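Moorings and Instruments > Loggers and data

Thread: Logger clock 800 seconds slow at recovery, correct it or leave it?

halyard_two
We got the Sheehan mooring back on the last trip of the Kurken. Everything came up, including the bottom weight, which I had written off. Water depth at the site is 65 meters and the loggers are spaced down the line from just under the subsurface float. Growth was heavy on the top few and close to nothing on the lower ones. All of them downloaded, but one has a clock problem and I would like opinions before I send the file to the people who want it. My write-up for our group page is pasted in below so I don't have to type it twice.
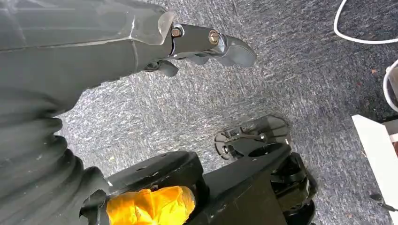 Gremville, 2021-12-01

The Sheehan temperature mooring was recovered in good shape after a summer and fall in the water. The hourly record from the deepest logger has 3741 samples with no gaps. On download, the clock in that logger was 800 seconds slow against GPS time. The others were within a few seconds. The pressure case is rated to 1000 meters, so depth is not suspected. Battery voltage was normal. The raw file has been saved unchanged and a corrected version will follow.

So that's where it stands. Flimireck has an option to stretch the time base, where you give it the offset at the start and the offset at the end and it spreads the difference evenly over the record. I set the clock myself on deck before deployment and it was right then. My plan is to use the even stretch and put a note in the header. Any reason not to?

mudline
I'd do exactly that. It's hourly data. If you spread the offset evenly, the worst error you're likely to leave behind is a few minutes, and for temperature at the bottom that doesn't matter. Note it in the header and move on.

saltbox
I wouldn't. That is a big offset for five months. Cold will slow a cheap crystal down, but not by that much, and the other loggers on the line were fine. To me it looks like a jump. If the clock stopped for a while and started again, then an even stretch makes the whole record wrong, including the part before the jump that was right.

mudline
A stopped clock would leave something in the file.

saltbox
Depends on the unit. Some of them count samples and work out the time afterward. If it sat idle for a few minutes, the file would look perfect.

halyard_two
These ones do count samples. The start time is in the header and everything else is worked out from the interval. I had not thought about what that means for a pause. Is there any way to tell from the data?

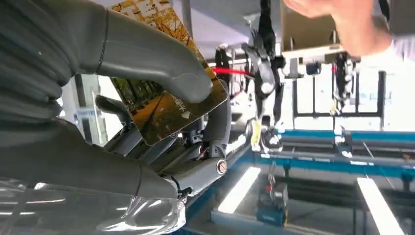

Knut Wegener
There is, if you have tide in the record. Take the first two weeks and the last two weeks and line up the temperature swings with the logger above it. If it's steady drift, the lag will grow a little at a time. If it's a jump, the lag will sit near zero and then sit at the full offset. With hourly samples you won't see the lag by eye, so you have to interpolate first. It's an afternoon of work.

mudline
An afternoon of work to fix something smaller than the sample interval. I still don't see it. What are the data for?

halyard_two
Mostly a seasonal curve. But one group wants to compare it with the current meter at the harbor mouth, and they do care about the phase of the tide.

mudline
OK, that changes it a bit. For the seasonal curve, leave it alone. For the tide people, do what Knut says.

saltbox
Then you'd have two versions of the same record going around with different times. I've seen what that does. Two years later somebody merges them.

Knut Wegener
Agree with saltbox there. One corrected file, one raw file, and the raw one doesn't leave your disk.

finn_m
Late November recovery, so I assume the download was done indoors at room temperature? Check the offset again after it has been sitting in a fridge overnight. If the clock loses five seconds a day in the fridge, you have your answer and you can skip the lag business. We did this with a bad batch and it was obvious by the next morning.

saltbox
Good test, as long as you do a warm run too. If it keeps good time in both, I'd go back to thinking it paused.

halyard_two
It's in the fridge now, between the milk and somebody's lunch. Meanwhile I looked again at my deck notes and there is one other thing. I wrote that I set the clock, but I didn't write down which clock I set it from. I'm fairly sure it was the GPS display in the lab. The laptop is the other possibility.
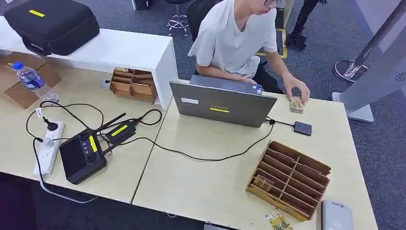 finn_m
Deck notes are where this usually goes wrong, and I'd settle that before doing any math. A laptop that has been off the network for a week can be minutes out. What we do now is sync it on the dock, check it against GPS before the first instrument is programmed, and write both times on the log sheet. The laptop in that last photo has a strip of yellow tape on the lid, and that's a good spot for it: put the time zone and the date of the last sync right there, so whoever sits down next sees it before opening Flimireck. Ours used to say UTC in marker until it rubbed off. After that we had a season with half the files in local time.

mudline
But the other loggers were within a few seconds. If the laptop had been off, they would all be off.

finn_m
Only if they were all set in the same sitting. Were they?

halyard_two
No. The deep one was a swap. The original wouldn't talk to the software, so I programmed the spare that evening after we'd moved the laptop down to the mess. The rest were done in the lab that morning.

saltbox
Well, there's a third explanation, and I think I like it better than mine. If it was set 800 seconds slow, the whole record has the same offset from the first sample and you just shift it.

Knut Wegener
The lag test separates all three, then. Constant lag from the start means it was set wrong. Please do the lag test.

halyard_two
Doing it. First two weeks are interpolated and I'm waiting on the neighbor's file, which I had trimmed too tight. The fridge run will go until tomorrow.

mudline
Still say it makes no difference to the seasonal curve. But if it's going back in the water in February, I'd want to know too.

halyard_two
Fridge result: after a night in the cold it lost less than a second. The warm run is on the bench. Lag for the first two weeks comes out at thirteen minutes, give or take two, and the last two weeks look the same. I'm going to shift the whole record and say so in the header. Log sheet now has a box for the clock source.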